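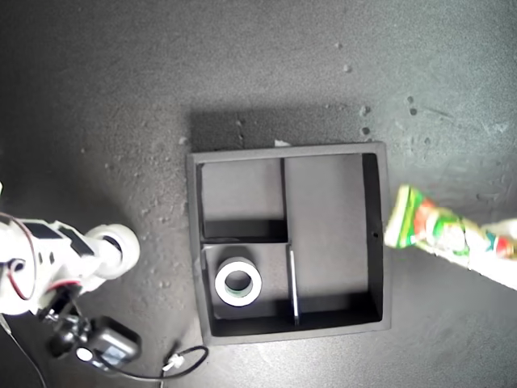
Bench 4: tape roll in the lower-left compartment of the black tray, printed tube package at the right wall.

Gripper Comparison Gallery – Tray Sorting Trials

The Alano Automation Laboratory carried out a comparison of end-of-arm tools and sensor mounts in March. Two tools were tested, the Zevix suction head and the Berrada two-finger gripper, under a single controller supplied by Lekberg. Each tool completed 40 runs per item, and the full set of trials came to 2,004 recorded attempts, including repeats requested by the review panel.

All trials used a divided tray on a dark, speckled tabletop. Compartments of different sizes were chosen so that placement accuracy could be judged along with grip strength. Items included rolls of tape and printed tube packages – shapes that often cause difficulty for a tool set up for flat boxes.

Notes to the picture

The tray has three compartments, the largest taking up its right half. The white arm reaches in from the left, with a black boxy device hanging beneath it. The tube package appears to be held at an angle, its end almost touching the tray wall.

Scoring

An attempt was scored as complete when the item lay fully inside its assigned compartment and the tool had withdrawn. Contact with a partition was recorded separately and did not affect the score.

Result tables and controller settings are available from the laboratory office on written request.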